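Jemow gripper, take two

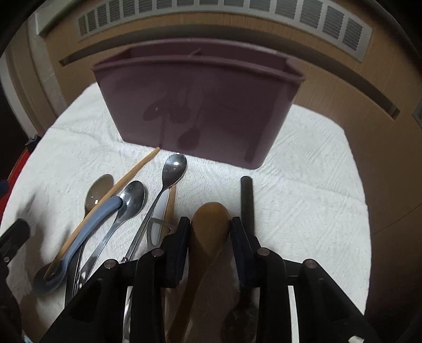 Wooden spoon between the pads, purple bin behind.

2022-01-14

Quick one, parts are drying. New pads on the fingers, old ones split after 31 grabs – cheap foam, my fault. Linkage is the same, just tighter pins. Spoons are the worst of the lot. Round bowl, skinny neck, and metal ones slide if I squeeze off center. Wood is way easier.

Want 90 clean pickups before I motorize anyting. Servo from Kidham is still backordered, maybe June. Also need a softer spring, my hand is killing me. More when teh glue sets.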